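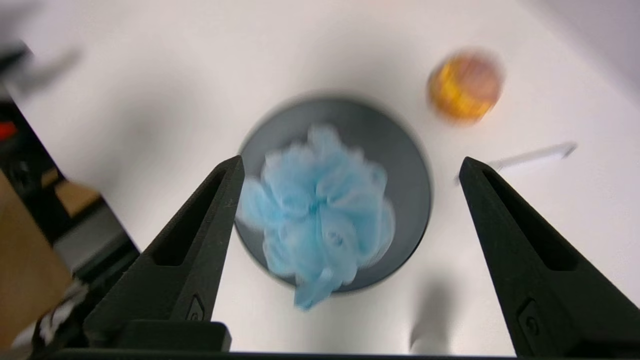 Tundness Robotics Club, minutes of the meeting held 2023-04-29 in the Abernathy workshop. The first item was whether to keep soft objects in the club's sorting task. The secretary wished it recorded that the case for them is still thin. A bath pouf in a dark dish is a hard thing to grip well, and the left fingertip can be against the netting while the right one is well short of the dish. Several members called that a centering problem. Others thought the netting itself was the trouble and that better centering would only hide it. No vote was taken.

Minutes of the last meeting were approved with one change: "working" in item 4 now reads "working once."

Success rate. The arm team reported 30 tries on the pouf and asked to put the result on the club page. Objection from the floor that a try was restarted whenever it looked bad, and that restarts were left out of the total. The team agreed restarts had happened but had kept no record of them. Nothing goes on the page until the tries are run again with every restart written down.

Mornholm entry. The rules say objects will be "household items," with no list. Members who want to enter believe practice on balls and pens is enough. The secretary doubts it. Entry closes in November, so there is time to find out. Held over.

Pernitz software. The trial copy promises automatic grasp planning for any object. Two members have tried it and could not agree on what it did that our own script does not. The trial has 5 weeks left. No money to be spent before then.

Budget. Balance is $2,318. A request for spare fingertips was passed. A request for a second arm was not, as the first one is idle most afternoons.

Actions: arm team to rerun the pouf tries and keep a full log. Secretary to write to Mornholm and ask for an object list. Software members to bring a side-by-side test, same dish, same pouf.

Next meeting in the same room. Bring your own chair if you want one that doesn't wobble.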